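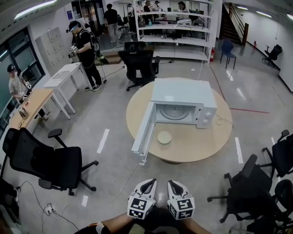 Fouad Filali wanted to know why a robot arm that had never been near the faulty grippers ended up dropping a kettle, and whether his own sessions were part of it. Most of the messages since the stand-down have asked one or the other. The answers to both are further down, with the rest of the questions that have come in.

Home Sessions Equipment Fault notices FAQ Contact

Urex gripper width fault: questions and answers

Applies to: all Urex hand-held grippers used at Grarnomham, and all policies trained on kitchen task recordings made since December.
Last updated: March 22, 2022

What happened?

The arm in the Brurby cell was running the kettle task on a newly trained policy. It closed on the handle, lifted, and the handle slid out of the fingers. The kettle landed on its side on the bench and emptied over the edge. Water ran under the guard and into a power board on the floor. The circuit breaker tripped and the arm stopped where it was.

Was anyone hurt?

No. The operator was outside the guard. The water was cold, as the bench rules require. One power board was thrown out and the bench was out of use until an electrician had looked at the outlet.

What was the fault?

The gripper width was being read as wider than it was. The Urex hand-held units have no sensor for how far the fingers are open. The width is worked out from the printed markers on the finger mounts, using the camera and the known size of the marker. If the marker is not the size the software expects, the width is wrong.

A batch of replacement markers was printed in December with the printer set to "fit to page". They came out 5 per cent too small. By eye they look the same as the good ones, and the tracking software found them without any trouble, so no warning came up.

How does a small marker make a robot drop something?

The software took the smaller markers to be full-size ones further away. Distances between them came out too large. With the fingers fully closed, the recording said they were still a few millimetres open.

The policy learned from those recordings. When it wanted a firm grip on a handle, it told the arm to go to the width it had seen in the recordings, and that width was loose. On thick or soft objects you would hardly notice. On a thin handle or the rim of a dish the fingers barely touched.

So the arm itself was working properly?

Yes. The arm was tested afterwards with a caliper between its fingers and went to the width it was commanded to, every time. Grip force limits were also checked and had not changed.

Which grippers are affected?

Eight units had markers from the bad batch. They have been pulled from the charging shelf and have an orange tag through the trigger guard. If you find a tagged unit in a bag or a drawer, bring it to the equipment desk. Please do not remove the tag, even if you have replaced the markers yourself.

Which recordings are affected?

We went through 1,293 kitchen recordings. Of those, 338 were made with a bad unit for at least part of the session. They have been moved out of the training set and into a folder marked HOLD. The others are fine and stay where they are.

You can look up your own sessions in Mahrous under Session History. A held recording has a grey bar next to it.

Can the held recordings be corrected?

Probably most of them. The error is a fixed scale, so in principle the widths can be recalculated from the original video using the true marker size. The trouble is with sessions where one marker had been replaced and the other had not. Those are being looked at one by one and some will be thrown away. Ashraf Tahiri is doing this work and would like not to be asked for a finish date yet.

Were the hand positions wrong as well, or only the width?

Only the width. Hand position comes from a different part of the tracking and does not use the finger markers.

Did I do something wrong?

No. A person recording with one of these units had no way to tell. The grippers felt normal in the hand and the session screen showed green.

Why didn't the start-of-session check pick it up?

The check asks you to open and close the fingers fully and looks for movement between the two positions. It did not compare the closed position with zero. That was a gap in the check and it has been there from the beginning. An older version did show the closed width as a number on screen, but it was taken off the main page when the layout was changed and very few people had been reading it.

What has changed in the check?

The closed width is now compared with zero and the session will not start if it is out by more than half a millimetre. You will also be asked once per session to close the fingers on the gauge block and hold for a count of three. The gauge blocks are kept with the grippers. They are steel and they are not paperweights – several have already gone missing.

My session won't start and says WIDTH OUT OF RANGE. What do I do?

Wipe the finger markers with a dry cloth and run the check again. Make sure the fingers are closing all the way and there is nothing stuck to the pads. If it fails a second time, swap the unit and leave the first one at the equipment desk with a note of the error. Do not go on trying until it passes.

Can I print a replacement marker myself?

No. Markers are now printed in one place, measured with a caliper and initialled on the back of the sheet. If a marker is scratched or lifting at a corner, hand the gripper in and take another. We know this is slower. Home-made markers are how we got here.

Is it safe to keep recording door tasks?

Yes. Microwave, cupboard and drawer recordings can go ahead with any untagged unit that passes the new check. Hand-held recording was never stopped for safety reasons, only to keep more bad data from coming in.

For microwave tasks the standing rules have not changed: the appliance stays unplugged, and the cord is kept out of the way of your feet. If you find it plugged in when you arrive, unplug it and tell the session lead.

What about the arms?

The arms are running again, with some limits. Until the new policies have been tested:

- No liquids in any container the arm will lift, including for filming.
- No glass or ceramic held higher than the soft mat. Turntable plates come out before the arm goes near a microwave.
- No power boards on the floor inside the guard or within a metre of it.
- Policies trained before the recordings were put on hold can be run on foam objects only.

How do I tell which policy an arm is running?

The name and training date are on the status page in Mahrous. There was some confusion about this in the week after the drop, when the status page showed the date a policy had been loaded. It now shows both dates. If either one is blank, treat it as an old policy.

Were there earlier signs?

There were. Two drops had been logged before the kettle, one of them a small dish that slid out as the arm was setting it down. Both were put down to worn finger pads and the pads were replaced. Each report made sense by itself. They were filed under different arms and were not read together until afterwards.

Drop reports now go into a single list, whatever the arm and whatever broke. Please fill one in even if nothing was damaged. It takes a minute or so and you do not have to suggest a cause.

Who do I tell if I see an arm gripping loosely?

Stop it first. Any person in the room may press a stop button, and you will not be asked to justify it. Then tell the session lead and fill in a drop report, ticking "slip, no drop" if the object stayed in the fingers. Do not reach in to save an object that is slipping. Let it fall.

Will I be paid for held sessions?

Yes, at the full rate, including any sessions that end up being thrown away. If you are asked to repeat a session, the repeat is paid as a new one.

Do I have to repeat mine?

Only if you are asked. Repeats will be offered for the tasks where the held recordings leave us short, mainly kettle and small dish. You can say no and it will not affect your bookings.

I have a gripper at home on loan. Is it one of the bad ones?

Loan units came from a separate set and none has a replacement marker on our list. Bring yours in at your next visit anyway so it can be put on the gauge block. It is a short job and you can wait for it.

Is the full incident report available?

There is a paper copy at the equipment desk and a PDF in Mahrous under Fault Notices. The version there still has the wrong wiring diagram on the last page. The text is correct.

14 comments Share Print this page

Back to top
Copyright Grarnomham. Questions not covered on this page: equipment desk, ground floor.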